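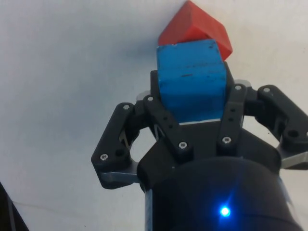
The Plain Old Block Is Having a Good Year

By Polyxeni Vrettos
September 2022

I have a shoebox of blocks on my desk and I can't get any work done. Blue ones, red ones, a few wedges with the paint knocked off the corners. I picked them up in June at a church sale in Imilbridge, 2 dollars the lot, and they've been under my hands ever since. Phone calls, mostly. You stack, you listen, you stack.

So – blocks. Everybody had them. Plenty of people still do, it seems, and not only the under-fives.

Start with the paint. A new painted block is slick and a bit too perfect. Give it a few years of being dropped and you get the chips, the small dark scratches, the soft corners. Skerko, the little toy repair shop behind the Imilbridge library, will repaint a set for 23 dollars. Most people who ask end up saying no thanks. They bring the box in, look at it on the counter, take it home again.

"I tell them sand the splinters, leave teh rest," says Kim, who runs the bench there. She keeps her own set in a bread tin. Has had it since she was four.

Then the shapes. Cubes are the workhorses. The wedge is the one kids fight over, and I get it. A red wedge on top of a blue block is a house. Done. No windows, no door, any three year old will tell you it's a house and probably who lives there. Turn the wedge a little so the corners hang over and it's a better house. Bigger porch.

What to look for if you're buying. Weight, first. Pick one up, you want to feel it. Edges you can run a thumb along. Sets where the pieces match in size, or near enough, so a cube from one color sits square on a cube from another. Old mixed boxes fail on this all the time and it drives me up the wall. My own box is 11 blocks that agree with each other and a handful that don't.

Color. Red and blue, keep it simple. I tried a pastel set from Statine for a week, very pretty, lost half of it against the rug. Strong colors show up on anything. Put them on a white cloth and they just about jump.
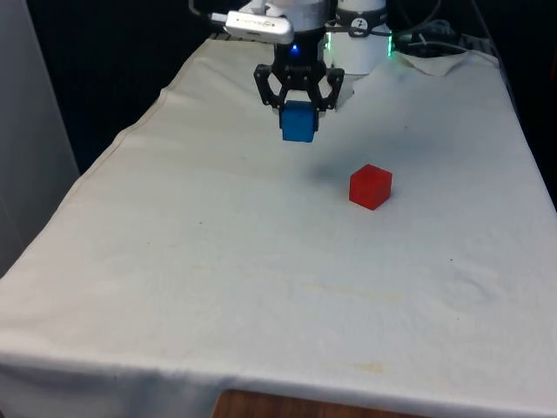
The cloth is worth a word too. I use an old bedsheet over the table. Cuts the clatter way down, which the people downstairs appreciate, and a dropped block stays more or less where it fell. Pull it flat before you start, though – one fold under a tower and you'll be rebuilding all afternoon.

How many do you need? Less than you think. The big sets run to 100 pieces and most of those live under the couch. Kim starts families off with a dozen or so and lets them come back. Some do. Some are still on the first bag years later, and she says thats fine by her.

Skerko is open mornings, side door. Bring the box, ask for Kim, and don't let her see you eyeing the bread tin.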